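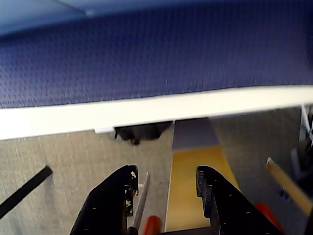 Flendis 進捗報告(上期分・制御ソフトウェア)

1. 対象期間の作業

1月に提出した計画のうち、上期は把持位置の推定と、扉の開閉を含む動作計画の二つを進めた。動作計画部は旧版を廃し、Lurnicoに一本化している。設定ファイルの書式が変わったため、旧版で作成した動作定義はそのままでは読み込めない。変換スクリプトはリポジトリのtools以下に置いた。

学習に使える記録は1,251件になった。このうち585件が玩具キッチンでの操作で、残りは床に置いた工具や棒状の物を対象とするものである。床の記録では、細長い物の向きを180度取り違える誤りが目立つ。ドライバーのように両端の形が違う物は、柄の側を先に検出する処理を加えて改善した。丸棒については未解決で、下期に持ち越す。

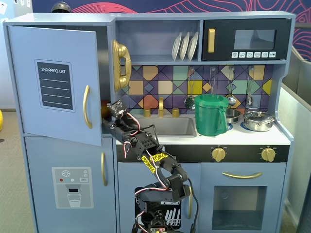 マルシャ・ガジ

2. 扉まわりの動作計画

冷蔵庫の上扉を開けた状態で中の物に手先を伸ばす動作は、計画器にとって条件が厳しい。扉の角度が想定と数度違うだけで、手首側のリンクが扉と干渉すると判定され、経路が見つからなくなる。従来は扉の角度を固定値で与えていたが、6月の版から画像で毎回推定する方式に改めた。推定に失敗した場合は動作を開始せず、再撮影を要求する。

金色の取っ手は照明の映り込みで輪郭が崩れやすく、扉の角度推定には使っていない。現在は扉パネルの四辺を手がかりにしている。計算時間は増えたものの、制御周期には影響しない。

手先が庫内にあるときの速度上限は、通常の半分に下げた。この値は暫定で、接触検知の閾値を決めた後に見直す。

3. 流し台側の動作

アームを調理台の横に置く配置では、流しの上を横切って緑のピッチャーに近づく経路を使う。蛇口の周辺を一律に侵入禁止とすると大きく迂回するので、Shahzad Sialが障害物の形状を細かく登録し直した。取っ手のどこをつかむかは候補を5点出し、到達できるものから順に試す。

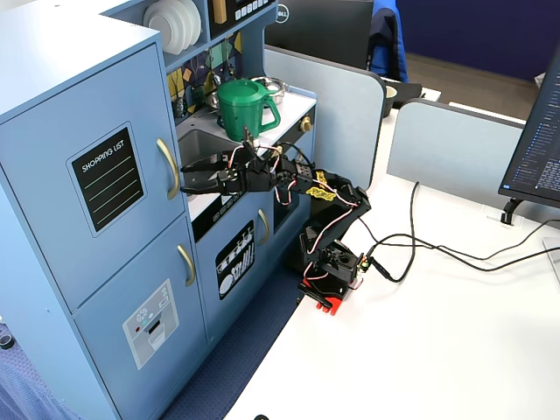
Prasanna Akandaからは、候補の順位を到達可否だけで決めると、持ち上げた後に手首の余裕がなくなる姿勢を選びやすいので、置き場所までの経路を含めて評価すべきだとの意見が出た。そのとおりであり、Lurnicoの評価関数に搬送区間の項を加える作業を始めている。計算量が増える分は、候補の事前絞り込みで抑える。

4. 遅れている項目

記録の再生ツールAvikは、関節角と画像の時刻ずれを補正する機能が未完成で、予定より2週間ほど遅れている。担当はMan-sik Kwak。補正前の記録も保存形式は同じなので、完成後に一括で処理し直せる。

5. 下期の予定と依頼事項

丸棒の向き推定、接触検知の閾値の決定、Avikの完成を優先する。予算の組み替えは求めないが、計算機の利用枠について7月16日(水)までに回答をいただきたい。枠が現状のままであれば、再学習の回数を減らした日程表に差し替える。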